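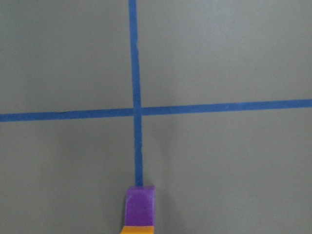
Butevetti Bench Arm: Setup and Care FAQ

How do I set the home position?
Home is set by hand with the drives off, then checked at low speed. Put the arm in jog mode and bring it over the mat until the wrist camera looks down at the gray surface. The reference is a cross made from two strips of blue painter's tape. Line the purple finger pad up with the vertical strip so the tape seems to run straight into the top of the pad, then save the point as HOME.

Does the tape have to be perfectly straight?
No. The horizontal strip can sit at a slight angle. The arm is taught to the crossing and the vertical strip. Ripples along an edge are fine, but replace any strip that peels up when you rub it with a thumb.

How high should the arm be when I save the point?
Use 210 mm from the mat to the wrist flange. Measure with the steel rule in the Akgül drawer.

How often do I check home?
At the start of each shift, and after any collision stop. If the pad is off to one side of the tape, jog it back and save again. If it happens three shifts in a row, check the base bolts.

When are the finger pads changed?
Every 3,000 cycles, or sooner if the surface is torn or shiny. A faint smudge is no reason to change one. Wipe it with a dry cloth.

What do I do about error 695?
It means the wrist camera lost its connection. Power down, reseat the plug at the wrist, wait 7 seconds and restart. The Firport controller keeps the saved points.

Can I move the arm to another bench?
Yes, but the home point has to be taught again and the tape laid fresh. Tell Florencio Robles first so the Brarnham service sheet can be updated.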